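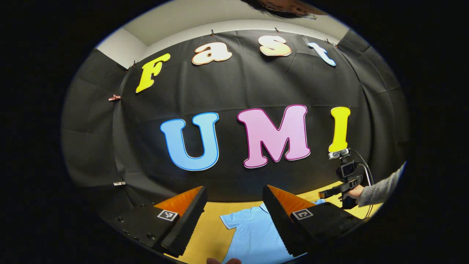 Right, I've been threatening to do a thread on community noticeboards and shop window lettering for ages, so here goes. I repaint and re-letter signs for little places that can't afford a proper signwriter, mostly in exchange for cake. Strong opinions follow. First one: put pale or bright letters on a dark background and half your work is done. Black cloth behind, yellow capital F up front, and your eye goes straight to it. The cream "a" and "s" get an orangey outline and they hold up next to it just fine. You don't need every letter to be the same colour!

2/ The outline thing is worth its own post. Cream on its own goes a bit ghostly at a distance (ask me about the first Tastier window, actually don't). A thin darker line around the edge and suddenly it's crisp from over the road. I use a cheap liner brush and a lot of swearing.

3/ Foam letters vs paint. I was a paint snob for years. Then I did a job for Graremo, the secondhand bookshop near the station, and the landlord wouldn't let them paint the glass. So we cut letters out of foam sheet and I was converted by lunchtime. You can shuffle them about until the spacing looks right. Try doing that with enamel.

4/ Spacing!! Please stop using a ruler between letters. An A next to a V needs to snuggle in, two straight letters side by side need room to breathe. Lay them all out on the floor, go and make a cuppa, come back and squint. The gap that's bugging you is the one to fix.

5/ Someone asked how much foam to buy. For a short shop name I get 2 sheets per colour and there's always enough left over for the kids to make a crown. The last big one took 8 sheets and that was greedy of me, I kept changing my mind about the S.

6/ The S is the hardest letter in the alphabet and I'll not be taking questions. Mine used to look like they were falling over backwards. Abdelkrim Fawzy, who taught the night class I did years ago, made us draw 500 of them in pencil before we were allowed near a brush. I got to the end, showed him, and he said good, now do the other half. So 1000 all up. I can do a decent S now. I still can't do a decent ampersand.

7/ Case. Lowercase is friendlier and easier to read when people are walking past. ALL CAPS is fine for a short word or initials. Mixing them is fine too, if you've got two lines and you want them to do different jobs. What I can't bear is a random capital in the middle of a word. Clastura the hairdresser had one and I fixed it for them without being asked. They were very nice about it.

8/ Colour, quickly. Go and look at the other shops in the row before you pick. Mahrous Fabrics is between two red takeaways, so we went deep green with cream letters and now everybody can find it. Their old sign was red as well, and people kept walking in to order chips.

9/ Sticking things up outside: wipe the wall with metho first and let it dry properly. Exterior double-sided tape for foam on a smooth surface, construction adhesive if it's brick. Pencil a baseline or snap a chalk line - your eye will lie to you, especially up a ladder.

10/ Next job is the swimming club honour board, which hasn't been touched since gold leaf was affordable. There are three different spellings of the same family's surname on it and I've been told to leave them all in. Will post progress once I've found where I put my good brushes.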